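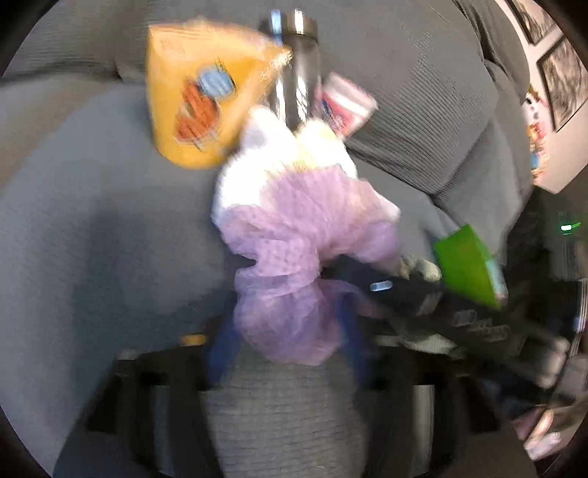
Four years on one puzzle game

Home | News | Interviews | Forum

3 min read

I caught Firouzeh Ebrahimi on a patchy call from Brollavstead, halfway through her lunch, to talk about Kodimgate (the point-and-click I've been nagging everyone to try!). She's been making it for four years, mostly in the evenings.

"The first build had 19 rooms and you could get stuck in every one of them," she told me, laughing. Her tester, Ajith Arumugam, sent back 906 notes. "I fixed the rude ones first."

I asked about the harbour puzzle, which had me swearing for a whole weekend. "Oh, that's staying," she said. The PC demo is out in November.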